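Night Receptionist (part-time), Vedero House

Location: Kudach Street
Hours: 24 per week, three nights
Contract: permanent, subject to a probation period
Reports to: Lev Shevchuk, House Manager
Reference: 978

Vedero House is a guesthouse with long-stay rooms on the upper floors and short-stay rooms at street level. Most of our long-stay guests are contract workers and student nurses on placement at the Navarro clinic. We are looking for a night receptionist to join the front desk team from January.

The shift starts at 10 pm and ends at 6 am. The first two hours are usually busy, with late check-ins, key requests and calls about parking. After 1 am the desk is quiet, and the paperwork for the next day gets done then.

Your duties

Checking guests in and out and taking payment by card
Answering the phone and replying to booking emails
Walking the building twice each shift and noting it in the log
Closing the day's accounts and printing the arrivals list
Dealing with noise complaints politely and writing them up
Setting out cups, cereal and bread for breakfast before you hand over
Calling the on-call manager if there is a fault with heating, water or the lift

You will not be asked to clean rooms or carry luggage. Laundry is done by the day team.

What we need from you

Experience of working with the public, in a hotel, shop, care home or similar
Clear spoken and written English
Confidence with a computer. We use the Andex booking system and will train you on it
The right to work in the UK
Some flexibility over Christmas and Easter, when the rota changes

A second language is useful. A first aid certificate is also useful, and if you do not have one we will pay for the 5-hour course once you have passed probation.

What we offer

Pay is £1,529 per month before tax, paid on the last working day. You will also have a paid break each shift, a contribution of £90 towards work shoes and clothing each year, a workplace pension and reduced room rates for close family. Staff have use of the kitchen behind reception, with a fridge freezer, and can bring in their own food. 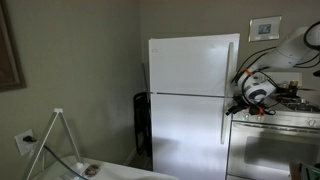 Staff kitchen, Vedero House

Training takes place over your first four shifts, which you will work alongside another receptionist. Two of these will be evening shifts so that you can meet the day team and learn the check-in routine while the building is busier. Training shifts are paid at the full rate.

The rota is sent out four weeks in advance. Swaps are allowed if both people agree and Lev is told before the shift. Holiday is booked through the same form as swaps and should be requested a month ahead where possible.

How to apply

Send a CV and a short covering letter to Lev Shevchuk at the address on our contact page, quoting reference 978. Please say in your letter which nights you cannot work and how much notice you have to give your present employer. We do not need references until we have made an offer.

Interviews are held at the guesthouse and last half an hour. Evening times are available for people who are working during the day. If you need step-free access or any other arrangement for the interview, mention it when you reply to the invitation.

Applications from agencies will not be considered.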